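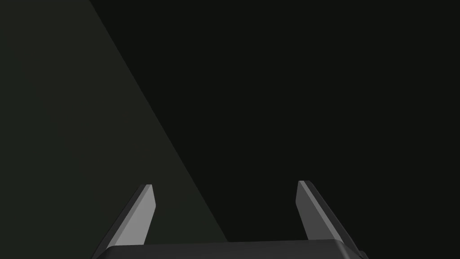 Ticket 1638
Product: Trustley claims portal, exposure history module
Opened by: Asdale workers' advice office
Handled by: Vustent support desk
Priority: Normal (requested: High)
Status: Pending release

Subject: Hearing loss claims from the quarry marked "exposure below threshold" when the records say otherwise

Opening message, Asdale advice office, 8:52 a.m.

We file hearing loss compensation claims for former quarry and crusher workers. Since the August update to the portal, claims that used to pass the exposure check are being turned back with the line "exposure below threshold, no further review." The claimants get this by letter, and one of them brought his in this morning and wanted to know who had decided that a rock crusher is quiet.

We haven't changed how we enter anything. The hearing tests are fine. The employer's noise readings are attached as before. I've checked the paper against the screen for a driller whose claim bounced and the noise readings match. What doesn't match is a box further down called "Hours in period," which we do not fill in. On his claim it says 744.

He didn't work 744 hours in a month. There are only 744 hours in a month of 31 days, counting the ones when he was asleep.

Please fix, and please tell us which claims have been affected.

Vustent support, 10:15 a.m.

Thank you for contacting us. Please try the following:
Log out of Trustley and close all browser windows.
Clear your browser cache.
Log back in and reopen the claim.
If the status is still "below threshold," please check that the noise readings were entered in the correct unit.

Asdale advice office, 10:40 a.m.

Did all of that. Same result. Also tried it on the other computer, with a different browser and a different login. Same result.

I would have been surprised if the cache on my desk had been writing letters to claimants. The units are correct. They are filled in by the Tanoli import and we can't edit them even if we wanted to.

Vustent support, 1:05 p.m.

We have reviewed the claim and the exposure check is working as expected. The average noise level over the period is under the threshold set in the scheme rules. If the claimant disagrees with the outcome he may submit an appeal using the form in the Documents tab.

We will mark this ticket as resolved.

Asdale advice office, 1:22 p.m.

Please reopen it. I don't accept "working as expected" until somebody says what is expected.

An average over what? If you take the noise a man stood in during his shifts and spread it over every hour of the month, nights and days off included, of course it comes out lower. You could get a jet engine under the threshold that way if you picked a long enough month. The scheme rules talk about hours worked. I've attached the page.

As for the appeal form, it asks for new medical evidence. There's nothing new to send. His hearing is as bad as it was when we filed.

Vustent support, 3:48 p.m.

Ticket reopened. Passed to second line.

Could you supply a claim from before the August update so that we can compare?

Asdale advice office, 4:10 p.m.

Attached 2 claims, with names and ID numbers blacked out. Same quarry, same job, same crusher building, same month of work. The older one was filed in the spring and passed. The newer one was filed after the update and failed.

Look at "Hours in period" on each. On the older one the box holds the hours off the shift sheet. On the newer one it holds 744. Everything else in that section is identical.

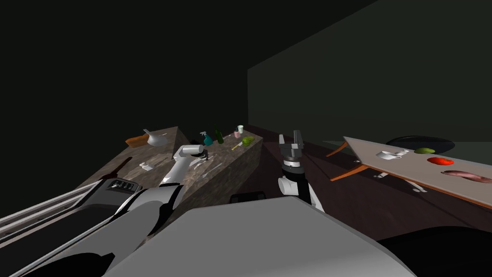
Second line, Vustent, 9:30 a.m., next working day

We can reproduce this on the test system. Notes so far:

Trustley takes employment and shift records from Tanoli through a nightly import. Each record has a start, an end, and a field for hours worked. Tanoli changed the name of the hours field in its export at the end of July. Our import didn't recognize the new name and treated the field as empty. When the field is empty, Trustley works out the hours from the start and end of the record, straight through the calendar.

The noise level is then averaged over that figure. The result is lower than it should be.

This was not raised as an error because an empty hours field is allowed.

Asdale advice office, 9:55 a.m.

Thank you, that is the first answer in this ticket that I believe.

Some questions, and I'd like them answered separately and not in one paragraph.

Why is an empty hours field allowed in a check that depends on hours?
Who at Vustent was told by Tanoli that the name was changing?
Is the check still running this morning and still sending letters?
What happens to the people who have already been turned down?

Second line, Vustent, 11:20 a.m.

On the first: the fallback was added for old employers whose shift sheets no longer exist. It was meant as a placeholder until a caseworker looked at the claim.

On the second: we are looking into it.

On the third: yes. We are asking for approval to pause it.

On the fourth: this is a question for the scheme administrator.

Asdale advice office, 11:31 a.m.

It isn't much of a placeholder if the claim is closed before any caseworker sees it. That's what "no further review" means in your own letter.

I'd also point out that the people whose shift sheets are missing are the oldest claimants, from the employers that went under. Were they being averaged over the whole calendar before August as well? You've described this as something that began with the update. For them it sounds as if it has been there all along.

Please don't close this with the import fix alone.

Second line, Vustent, 2:45 p.m.

Exposure check paused. No automatic letters will go out while it is paused. Claims will show "awaiting check."

You're correct that the fallback was in use before August for records with no hours. We are running a report.

Vustent support, 9:05 a.m., two working days later

Good morning. A fix has been applied to the import and the affected records have been refreshed. Please confirm that the issue is resolved so that we can close the ticket.

Asdale advice office, 9:50 a.m.

Not confirmed.

The driller's claim now shows the right hours, and so does the newer of the pair I sent. Good. But the status on both is still "exposure below threshold." The number was corrected and the decision made from the wrong number was left where it was.

I also pulled up our own list of turned-down claims to go through them. It stops at exactly 100 rows, with no second page and no message. We have more than that on file. Was your refresh run from the same list? If it was, I would like to know what happened to everything after row 100.

Second line, Vustent, 12:10 p.m.

The refresh was run from the same list. The limit is a display setting that also applies to batch jobs. We weren't aware of this. The job is being run again directly against the database.

Status is stored separately from the hours and does not update on its own. Rechecking a closed claim needs written permission from the scheme administrator, which we have requested.

Asdale advice office, 12:25 p.m.

Please attach the request here so that we can see it was sent and what it asks for. I have been told before that permission was "requested," on a different matter, and it was sitting in a drafts folder.

Second line, Vustent, 3:30 p.m.

Request attached. It asks for all claims closed by the exposure check to be rechecked with corrected hours, including those from before August where the fallback was used. For records with no hours at all, it proposes that the claim goes to a caseworker with the hours left blank.

Asdale advice office, 4:02 p.m.

Read it. It says what you say it says. Two things missing. The original filing date has to be kept, or people will lose their place in line and some will be out of time. And the claimants need a letter that tells them the first decision was wrong, in those words. "Your claim status has been updated" will not do, as half of them will take it for another refusal.

Second line, Vustent, 4:40 p.m.

Both points added and the request sent again. New copy attached.

Internal status changed from Resolved to Pending release. Import fix is live. Recheck waiting on scheme administrator. Exposure check stays paused.

Asdale advice office, 4:48 p.m.

Leave the ticket open until the driller has his letter. I'll post here when he brings it in.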